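Showing a robot the washing: tips for laundry demos with hand grippers

Quick page of tips, mostly for people who've just been handed a pair of grippers and told to fold things. Written up in November between batches so excuse the spelling. Beds, shirts, towels. Kitchen stuff is on the other page.

Before you start

Plain sheet on the bed. One colour, and not the colour of the thing you're folding. White on white is a waste of a morning, we binned 43 takes at Plotness that way.

Pull the sheet tight and tuck it. If it rides up with the garment you'll pinch both and not notice till the third fold.

Pillows up the far end. Leave them in the room by all means, just not where your elbows go.

Curtains: pick open or shut and stick with it for the whole batch. Sun coming round at 3pm changes every shadow on the bed.

Sleeves up, watch off, nothing dangling from the wrist if you can help it. Cords go round a finger or down the back of the hand, well clear of the jaws.

Holding the grippers

Loosely. Everybody squeezes on day one. You want the jaws shut on the cloth and no tighter, the trigger finger gets sore otherwise and your last twenty folds look nothing like your first.

Wipe the pads. Lint builds up and the cloth starts to slide. Damp rag, dry rag, done.

Don't help with your fingers. Not even a little poke at a collar. The robot hasn't got your fingers, so a fold finished by hand is a fold it can't copy. If it went wrong, fix it with the grippers or scrap the take.

Shirts

Lay it lengthwise down the bed, bottom end towards you. Take the near end in one jaw and keep the other gripper low over the side that's still rumpled. One holds, one tidies. Swapping jobs halfway is fine but do it slowly, and let the first jaw close properly before the second opens.
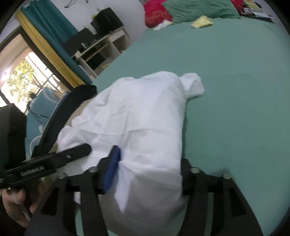 White shirt or similar on the green sheet, near end gripped, second gripper coming in from the left.

Sleeves are the nuisance. They pop out of the fold and sit there bunched up. Go back for them before the next fold, it's twice the work after.

Old creases are your friend, follow them. A shirt that's been folded the same way 125 times nearly does it for you. Which is also a reason to change shirts, mind. Rotate them, and crumple each one properly between takes.

Lift, move, lower. Three seperate moves with a tiny pause. Dragging looks quicker but the underneath layer goes with it.

Look where you're working. The camera goes where the gripper goes, so if you swing round to check the clock it gets a lovely view of the wall.

Towels and small stuff

Corners first, always. Grip a finger's width in from the corner or it slips.

Pillowcases: shake flat, open end away from you.

Socks, don't bother yet. Grollemis pairs them, we gave up.

Keeping score

Name takes as you go. We use room, item, number, so bed-shirt-1552. Dawber wants the operator initials on the end aswell.

Keep the slow ones. A take with a fumble and a proper recovery is worth having. A take where you put the gripper down and sighed, bin it.

Break every half hour. Wrists go before you do.

Battery check at lunch, memory card check at lunch. Lellow lost a whole afternoon to a full card, last good take was 2051 and nothing after.

More on hangers when I get round to it. Coat hangers are horrible, wire ones espeically.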